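Les machines et les tâches ménagères : état des lieux au printemps

7 avril

La question m'est posée régulièrement, par des collègues comme par des membres de ma famille : une machine est-elle aujourd'hui capable de mettre la table, de la débarrasser, de ranger une cuisine ? Ma réponse demeure réservée. Je suis les travaux de l'atelier de Mirnport depuis le mois de janvier, et les présentes notes ont pour objet d'exposer ce que j'y ai appris, ainsi que les points sur lesquels mon avis a changé.

L'atelier est dirigé par Lieven Van Loon. Il compte peu de monde et s'est donné un programme volontairement étroit, désigné en interne sous le nom de Gristero. Il s'agit d'évaluer des gestes domestiques simples, exécutés par deux bras industriels travaillant sur un même plan : saisir un couvert, le déposer dans un récipient, porter ce récipient sur un plateau, desservir. Aucun de ces gestes ne demande de force. Tous supposent une précision que l'on mesure mal tant que l'on n'a pas vu une pince hésiter devant un manche de cuillère.

Ce que l'on entend par corvée

Il convient d'abord de distinguer deux familles de travaux. Dans l'atelier de production, la corvée est répétitive et son environnement est stable. La pièce arrive toujours au même endroit, dans la même orientation, et l'automatisation y est acquise depuis longtemps. Dans le logement, la corvée est également répétitive, mais son environnement change d'heure en heure. Le bol n'est pas à sa place, la cuillère a glissé, le plateau a été tourné d'un quart de tour par la personne qui vient de prendre son petit déjeuner.

Cette différence explique une large part des déceptions exprimées par le public. Un appareil qui réussit une démonstration devant des visiteurs n'a pas pour autant appris à tenir une cuisine. Ademir Marinho, responsable des essais, refuse d'ailleurs l'emploi du mot « démonstration » dans les comptes rendus. Il préfère parler de reprises, terme emprunté à l'équitation, et note chacune d'elles dans un registre que j'ai pu consulter.

Le registre

Au moment de ma dernière visite, le registre comportait 298 reprises pour le seul exercice du bol et de la cuillère. Parmi celles-ci, 61 avaient été interrompues par l'opérateur. Le motif le plus fréquent est la prise manquée : les doigts de la pince se referment au-dessus du manche, ou le poussent contre la paroi du bol. Vient ensuite le désaccord entre les deux bras, lorsque l'un attend un signal que l'autre n'a pas encore émis.

Ces chiffres appellent deux réserves. D'une part, les objets utilisés sont peu nombreux et bien connus de l'équipe. D'autre part, l'opérateur interrompt le mouvement dès qu'il le juge mal engagé, de sorte que certaines reprises arrêtées auraient peut-être abouti. Ruben Baert, qui relit le registre, souhaite que ces cas fassent désormais l'objet d'une colonne distincte. Je partage cet avis.

Le plan de travail est quadrillé, et la consigne de chaque reprise indique la case de départ du plateau. Ce procédé très simple permet de déplacer les objets d'une reprise à l'autre sans perdre la trace de leur position. On s'aperçoit alors que la difficulté varie sensiblement d'une case à la voisine : près du pied d'un bras, le coude doit se replier et la pince se présente moins bien ; au centre, la marge est plus confortable. 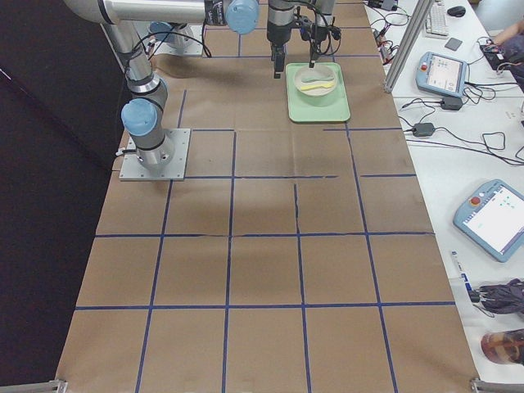
Ce qui progresse, ce qui résiste

Le progrès le plus net concerne la saisie d'objets rigides et de forme régulière. Un bol à rebord épais se laisse prendre sans grande difficulté, et un plateau aux bords francs également. L'équipe obtient désormais, sur ces deux objets, des séries de 20 reprises consécutives sans intervention, résultat qui n'était pas envisageable au mois de janvier.

La résistance se manifeste ailleurs. Les couverts posés dans un récipient restent difficiles, car la paroi gêne l'approche et le manche offre peu de prise lorsqu'il est court. Les textiles n'ont pas encore été abordés. Quant à la vaisselle sale, elle a été expressément exclue du programme, et Frans Prins, chargé de la sécurité, n'entend pas revenir sur cette décision tant que les câbles chemineront à découvert auprès des postes.

J'ajouterai une observation relative à la présence humaine. Le travail de l'opérateur ne disparaît pas ; il se déplace. Il faut disposer les objets, surveiller le mouvement, garder l'arrêt d'urgence à portée de main et consigner le résultat. Pour une seule cuillère, le bilan en temps est évidemment défavorable. Samran Nuchit, qui a longtemps travaillé en restauration collective avant de rejoindre l'équipe, estime qu'une personne expérimentée dresse un plateau complet pendant que les bras en sont encore à leur approche. Je n'ai pas vérifié cette comparaison, mais elle me paraît plausible.

Perspectives

La société Drundonska, partenaire de l'atelier, souhaite porter le registre à 2000 reprises avant d'introduire de nouveaux objets. L'objectif me semble raisonnable. Il laisse le temps de varier les cases de départ et d'établir si les échecs tiennent à la pince, à la vision ou à la coordination — trois causes que le registre actuel ne sépare pas toujours.

Aux lecteurs qui m'interrogent sur l'opportunité d'attendre un tel équipement pour leur propre cuisine, je recommande la patience. Les cuisines collectives, où les plateaux sont identiques et les emplacements fixes, seront vraisemblablement servies les premières. Un échange est prévu à ce sujet avec la maison Van Leeuwen, qui exploite plusieurs restaurants d'entreprise, et j'en rendrai compte dans un prochain billet si les parties m'y autorisent.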